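News > Press Releases > Trestine Laundry Care

Trestine opens its ninth repair and wash shop, and we're a little giddy about it

DRURNECK, April. Well, we did it! After a long winter of paint samples and plumbing surprises, I get to tell you that Trestine is opening a new wash-and-mend shop on Hovland Street in Drurneck. It's shop number 9 for us and the first one east of the river, which our customers out that way have been asking for since we were a single counter with a bell on it.

If you haven't used us before, it's pretty simple. You bring in clothes, we wash them, and if a seam has gone or a zipper is stuck we fix that too (same ticket, same bag, one trip). Last year our shops took in 1,115 mending jobs on top of the regular wash, and I would guess half of them were pockets. People are so hard on pockets!

The new place is in the old Trusport ticket office, so you'll walk in under the original clock. We kept the long bench along the window and the green floor tile, and we put the sewing room right behind the counter with a big pane of glass in between. I love watching a hem go up while I wait, and I figured other people might too.
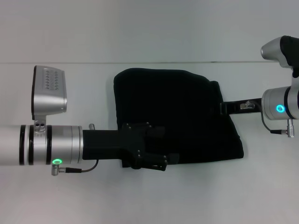

Dark colors get their own day at Hovland Street, by the way. Black T-shirts, work pants, that one hoodie you wear all week: they go in cold, inside out, with nothing else. We tried it at our Drurneck Market shop in January and got so many nice notes about it that we wrote it into the plan for the new one before the lease was even signed.

Prices are the same as at our other shops. A regular bag is still a regular bag, and a plain hem is still a plain hem. For opening week, the first 200 customers get one small repair free with any wash, so dig out that coat with the missing button. Doors open at 7 a.m. and we close at 8 p.m., with a drop box out front for the night owls.

Parking is behind the building, off the alley. The 109 bus stops right across the street. Reporters who'd like a look around before we open can write to the press desk and we'll put the coffee on.

We use cookies to remember your settings. Accept | Manage choices

Trestine Laundry Care, Hovland Street, Drurneck | Press desk | Back to top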